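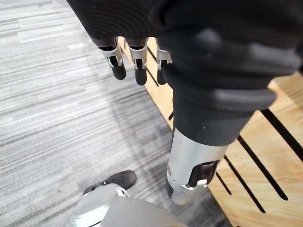

Hovlow: shop shelf build, workshop pictures

Hovlow is a two-armed robot that a few of us have been putting together at Trusine, the shared workshop behind the old print works. The pictures on this page come from the shop shelf stage, when we got it working near a produce display with baskets. Earlier pages cover the base and the shoulders. Click through from the members' index if you want those.

The group at the moment is Makis Liapis (arms and power), Myrto Vlachopoulos (hands), Roland Treloar (woodwork, and the man to see about keys) and me, Stavros Lambrakis, on the wiring and these pages. Thanasis Giannakopoulos wrote the control program, which we call Morais. We meet on Thursday evenings and the odd weekend.

The hand, close up

Taken from the wrist camera, looking along the fingers. Silver brackets at the knuckles, black rounded tips, grey striped carpet to one side and pale wood with black slots to the other.

The brackets took most of the winter. Myrto's first set was cut from sheet that was too thin and they spread when the finger closed on anything hard. The second set was stiffer but the edges caught on the cable at full bend, so she went over every one with a file and then a bit of wet and dry. If you are making something similar, round the inside edge before you fit the joint. It is nearly impossible to get at afterwards.

The wrist camera is held by a printed clip with two screws. It sits close to the hand, so the nearest finger always takes up a lot of the view and is out of focus. We tried moving it out on a longer clip. That gave a better view and the clip snapped twice, so it went back to where it was. Thanasis has told Morais to ignore most of the right-hand side when it is looking for edges.

Cable from the camera runs back along the forearm. Leave more slack than you think. Ours was tight at the wrist for the first month and the picture dropped out each time the hand turned palm up. It took us three evenings to trace it, two of them spent on the wrong connector.

Baskets

Makis wanted a job for the robot that used both arms and didn't need anything sharp or heavy. Carrying a shopping basket was his suggestion. We have more than one kind, grey ones with a swinging handle and slots all over the sides, and clear ones with low sides. They behave very differently. A handle moves when you touch it, and the basket hangs at whatever angle it likes once it is off the floor. A rim stays put, but you have to hold it harder and the basket wants to tip away from you.

We started with the handle. The setting up goes like this:

Put the basket down with the handle up. If the pivots are loose, the handle falls over to one side and you have to start again. A wrap of tape round each pivot is enough to hold it.
Bring the hand in from above and to one side, fingers open.
Close the fingers slowly. Morais has a setting for this called creep. We run it at 25, which is a number that only means something to Thanasis.
Wait before lifting. We wait for the motor current to settle.

Lifting is the easy part. The arm will take a full basket but we have not been filling them. Roland carries the spare batteries about in one of the grey ones and that is the heaviest load either has had.
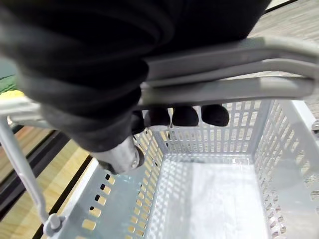
The covering on the fingers matters more than the motors for this sort of work. Bare tips slid along a plastic handle and the whole basket swung round. Myrto tried bicycle inner tube, then heat-shrink, then a dipped rubber coating which looked very smart and peeled. The soft ribbed covering over the back of the hand was a separate job and does nothing for grip. It keeps fingers (ours) out of the linkages.

All four fingertips come up under the handle and sit in a row beneath it. When the hand is set too high only two or three get there and the grip rolls. We check it by eye from the wrist camera before each lift. The basket wall goes into shadow when the hand is over it, and for a while Morais read that shadow as something lying inside. Thanasis fixed this by having it take a look at the floor of the basket before the hand comes across. It adds a few seconds. Nobody minds.

The grey basket was bought second-hand from a shopfitter's clearance, along with a box of price rails with nothing to go on them. If anyone at Trusine wants price rails, they are under the bench by the pillar drill.

A few notes on the wrist joint, as people ask. The metal body is turned, with a cap on the end that unscrews for greasing. Grease it when it starts to tick. The thread is fine and easily crossed, so start it by hand. Makis has a spare cap in his drawer and would like it to stay there.

Cost of the hand so far is a sore point. We had 100 pounds set aside for the fingers and that went on the first two attempts. After that we were using offcuts and whatever came out of the scrap bin. The bearings are the one thing we would not skimp on again. The cheap ones were gritty straight out of the packet.

Software

Morais runs on an old desktop under the table. It does the arms and the cameras. A second small program, Gelleveo, keeps a log of each run, with the joint positions and the pictures side by side, so we can go back and see which moment it went wrong. Gelleveo used to write one huge file. It now starts a new one every 30 seconds, and a crash only loses the last bit.

There is no clever planning in any of this. Each job is a list of poses, and between poses the arm goes the way it is told. The camera is used to nudge the last part of a move. Myrto would like it to choose its own way in to the shelf. Thanasis says not before summer.

Please do not update the desktop. It has been updated once, in February, and the serial adaptor stopped being recognised.
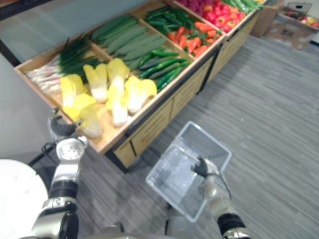 AT THE SHELF

View from the head camera. The right gripper has hold of a clear basket by its near rim, and the left is in by the front corner of the cabbages.

The vegetables are artificial, which saves on sweeping up. Napa cabbages are at the near end with green onions beside them, then cucumbers, long pale ones and small dark green ones. Further along are the chillies, the red and orange peppers, and the red bell peppers. The cabbages are the hardest to pick up. They are wide at the base and the frilly ends fold under a gripper. Cucumbers are easy on their own and awkward in a stack, where pulling one shifts its neighbours.

For work at the shelf we prefer the plain grippers. They have less to go wrong, and they close on a rim in one movement. Swapping from hand to gripper is four bolts and a plug. Mark the plug with paint so it goes back the right way round.

The clear basket gives Morais trouble because the carpet stripes show through the bottom. Roland suggested lining it with brown paper. We may do that, though Makis thinks it is cheating.

The basket is held at a slight tilt, which comes from the wrist zero being a little out on that side. We have left it for now. With nothing in the basket it makes no difference, and resetting the zero means taking the black joint band off and refitting the cable behind it.

Roland says the height of the drawers under the trays is about right for a person and low for the robot. At present the drawers are not part of any job. Opening one would be a good next step after the baskets and would need a stiffer wrist.

Tidying and odds and ends

Cables down the outside of the arms are still loose in places. I have a 30 metre roll of woven sleeve and will do both arms in one go when I have an evening free.

Keep feet and bags off the carpet when the arms are powered. The stop button is on the long lead and should be in somebody's hand for the whole run.

Spare fingertips are in the tobacco tin on the shelf above the vice. The ones with a dab of white paint are the older, harder rubber. Use them for testing only.

If you want to come along on a Thursday, knock at the side door after seven. The front bell does not work.

Next page: drawers and the stiffer wrist (not started)
Previous page: shoulders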